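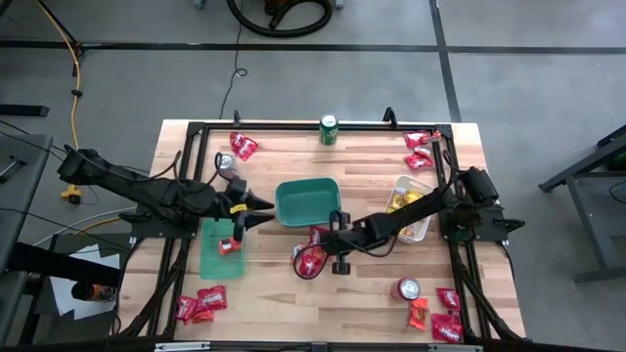

Brokomine twin-arm sorting bench

A table-mounted kit with two arms facing each other across a shared work surface. It is sold for home workshops, makerspaces and clubs that have room for a bench you can walk all the way round. The arms bolt to plates on the side rails, so you can put them on a table you already own.

What it does

Each arm reaches to the middle of the table and picks up small, light objects. Most builders begin with wrapped sweets, drink cans and a few plastic bins. Crumpled foil is harder to grip than it looks and makes a good test of the pointed fingers.

In the box

Two arms with two-finger grippers
Two mounting plates
Side, front and rear rails in black
Cable set and emergency stop
Printed assembly guide, 40 pages

The table, bins and computer are not supplied.

Fitting notes

Fix the rails before the arms. The rear part of each arm hangs out past the table edge, so leave clear floor on both sides. Cables should loop freely over the joints. Tie them too tightly and the wrist will pull up short when it turns. Two people are needed to lift each arm on to its plate.

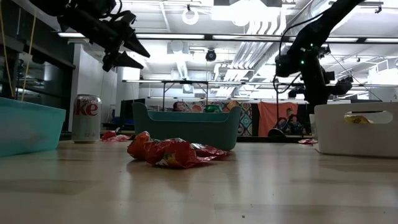

Crumpled wrappers and a drink can in front of the bins, with the left gripper open.

Choosing bins

Bins with a lowered front rim are easier to drop into at a shallow angle. Leave a gap between neighbouring bins wide enough for the open fingers. A glossy table top works, but reflections can confuse an overhead camera, and a matt mat helps.

Builder's comment

"It took us 9 evenings, mostly spent on cable routing. The rails went on in one. I would buy longer leads next time." Meirion Nicholas, Cendwood shared workshop

Ordering

Part number: 1534
Gripper fingers, spare pair: order as Genilness type
Delivery: around 1000 miles maximum from our depot, by pallet
Technical questions: Hülya Tuncer
Page updated Dec 28, 2019

The next batch is due in May. Orders placed before then are held without a deposit.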